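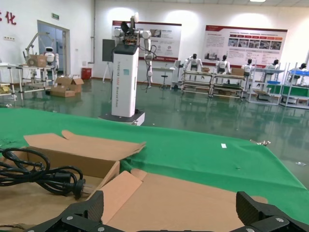 Power cable, coiled, in an open box.

Slide 1. Wait for the stragglers. Say hello, name, from Prollholm, yes it is a long drive.

Talk is "Your Antenna Goes Where?" - 28 minutes if I skip the cable company story, 40 if I don't. Promise to skip it.

Slide 2. Why free TV is still fiddly. The tower is in Ostville. Most of Vinley sits behind a hill, and the hill has never signed up for anything. Ask who has taped an antenna to a window. Ask who has taped one to a spouse.

Slide 3. Range claims. Boxes say all sorts of things. My first one promised more miles than there is country between here and the coast. Don't name the brand, I may need a refund from them yet.

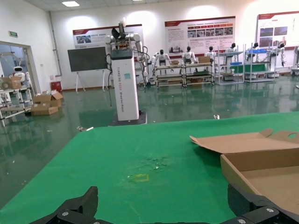
Slide 4. Height beats price. Tell the Recep Akgül story: bought the fancy one, put it behind the TV, got one channel and it was weather. Moved it to the attic in October and got the lot. He's in the third row, so be nice.

Slide 5. Amplifiers. An amplifier makes a weak signal louder. It also makes a rotten signal louder. If you live close to the tower, leave it in the drawer. PAUSE for the man who already bought one.

Slide 6. Splitters. Every extra TV takes its cut, like a lawyer. Cap the ports you don't use.

Slide 7. Rescanning. Once a month, and after storms. Spyros Lambrakis will say his set does this by itself. It doesn't. Move on quickly.
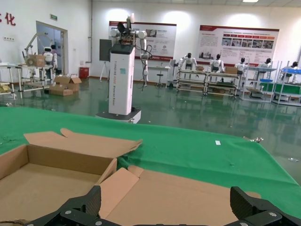

Open cardboard box, flaps and all.

Slide 8. Money. Llorente Street house: cable came to 700 dollars a year before sports. I have the bills with me if anyone doubts it.

Slide 9. Questions. Satellite is a different talk. So is the remote. If they ask about apartment balconies, read your lease first, then call me.

Collect the clicker. Last time it went home with somebody.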